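Ticket: heating goes off at night, comes back when it feels like it
Opened: September 13, 2023
Status: open again (sorry)

Hello, me again. I know the last ticket got closed as "solved by customer" and for a while I believed it too, so no hard feelings. I've kept a proper log this time as your reply asked for one, and I'll paste it in more or less as I wrote it.

**The set-up**

- Boiler: Salcedo combi, put in by the previous owners of the house
- Thermostat: Stosholm wireless, the one with the round dial
- Receiver: Stosholm, on the wall next to the boiler
- Batteries: new (I've changed them twice now, different packs)
- House: two floors, thick walls, in Faltness, where it gets properly cold at night even this early in the year

**What it does**

I set the thermostat to 19 before bed. The boiler fires, the radiators get warm, everyone's happy. Then some time in the small hours the receiver light goes from green to flashing amber and the heating stops. The dial upstairs still says it's calling for heat! It shows the little flame and everything. In the morning it has either sorted itself out or it hasn't.

It first did this back in February. I turned the receiver off and on, it behaved, and I forgot about it over the summer as you would.

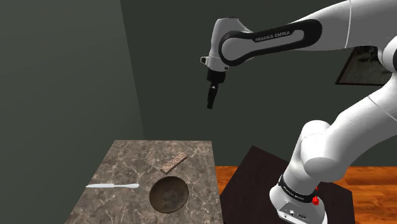

**Things I tried first, from your help page**

1. Re-paired the thermostat and receiver. Held the button until the light blinked, went upstairs, pressed the dial, green light. Worked that evening, amber again by morning.
2. Checked the boiler pressure. It's in the green part of the gauge and hasn't moved since I started looking.
3. Moved the thermostat off the landing and on to the bookcase in the hall. This got me one good night and I nearly wrote to you to say it was fixed. The next night, amber.
4. Factory reset. Lost my whole schedule, which took ages to put back in (could there please be a way of copying one day to the next?), and it made no difference at all.

Your colleague suggested that the boiler itself might be cutting out. I don't think it is. When the amber light is flashing I can press the manual button on the receiver and the boiler fires straight away and keeps going happily for as long as I leave it. So the boiler will do as it's told, it just isn't being told.

**The error code**

I finally caught one. If you hold the dial in for a bit you get the hidden menu, and under "last fault" it says 27. The booklet goes from 26 to 28. I've read that page several times, and the one on your website, and there's no 27 on either. What is it?

Same menu has a line called "missed msgs" and mine said 288 after one night. I don't know if that's a lot. It was 2 the morning after I moved it to the bookcase, the good night, so I'm guessing it is. 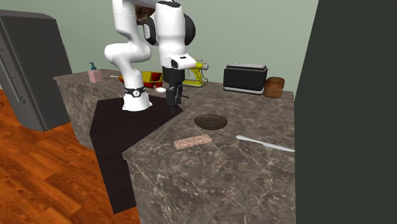
**Interference?**

I went through the house switching things off one at a time, a night for each, which has not made me popular. The router made no difference. The baby monitor made no difference either, and it's been in a drawer since anyway. Then I got to the Comix wireless doorbell, the kind with a plug-in chime, and the chime is in the socket right underneath the receiver. Pulled it out, went to bed, green light in the morning and the missed messages line was at nought.

I did it again the next night to be sure. Still nought. Then I plugged the chime back in and got fault 27 before midnight!

So I'm pretty certain it's the chime, or the chime being that close. What I don't get is why it's only at night, when it's sat in the same socket all day. The heating is hardly on in the daytime at the moment, so maybe it is doing it and I just don't notice?

**What I'd like to know, please**

- What fault 27 means
- How far away the chime needs to be (it's now in the kitchen, but we can't hear the door from upstairs)
- Whether the receiver can be put on another channel. Someone on a forum said it can, with the tiny switches under the cover, but I don't want to open it if that ruins the warranty
- If a newer receiver would cope better, and whether I'd have to pay for it. I've seen a quote of over 2,000 for a new boiler and I'm certainly not doing that for the sake of a doorbell

I can send the log from the hidden menu if you tell me how to get it off the thing. At the moment I'm copying the numbers on to the back of an envelope. Evenings are best if you want to ring. 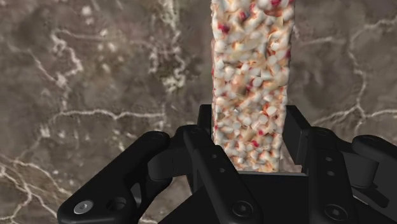 *Lumpy bar standing upright in the gripper, marble behind.*

**Update, same ticket:** chime still in the kitchen, light still green this morning, missed messages 2. Please leave this one open until I've heard about the channel switches.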